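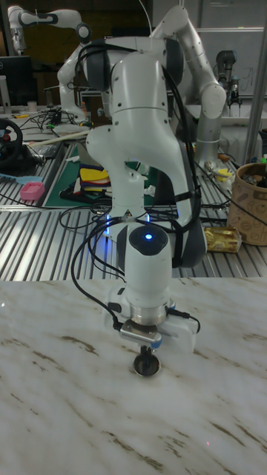
I spent most of June teaching a robot arm to come down on one spot on a tabletop. That was the whole task. Start high, move over the spot, come down slowly, stop just short of the surface, wait, go back up. A person does it without thinking. I did it by hand with the arm for two weeks and I'm still not great at it.

We have two ways of showing it. The first is to put the arm in free-drive, take hold of it near the wrist and walk it through the motion while the joints get recorded. The second is remote control, with a handheld unit from a small firm called Berniro. You move your hand and the arm follows a moment later. Theresia Rüegg prefers the first and I prefer the second, so we split the demos between us.

Hand guiding feels more natural, but the arm is heavier to steer than it looks and I tend to push it sideways at the bottom. My first batch was 31 demos. Six of them had a clear wobble in the last bit of the descent, and I threw those out. Theresia's were smoother. She keeps her elbow against her side and moves from the waist.

With remote control the hard part is depth. From where I stand I can't judge how far the tool is from the table, so I go down in little steps, and the policy learns the little steps too.

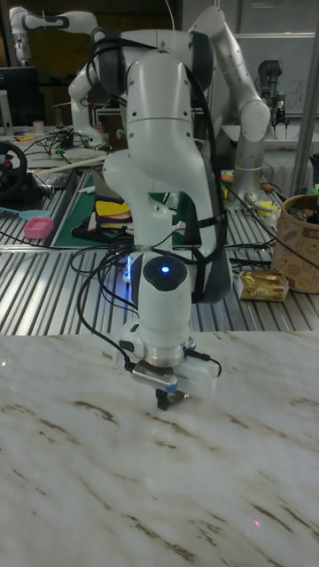 Cables are the other thing. They run along the outside of the arm, and if you turn the wrist too far they pull and the motion changes. I now do one slow turn each way before recording anything. It takes about 11 seconds and it has saved me a few bad takes.

Maiara Brito wrote the script that plays the demos back (she named it Hundska, I haven't asked why). Watching my own hand movements come out of a machine was strange at first. I hesitate before I stop. So does the arm, every time.

Next we want to start from different heights and go back to the same spot. I'll do the remote ones in the morning, when my hands are steadier, and Theresia will take the afternoons.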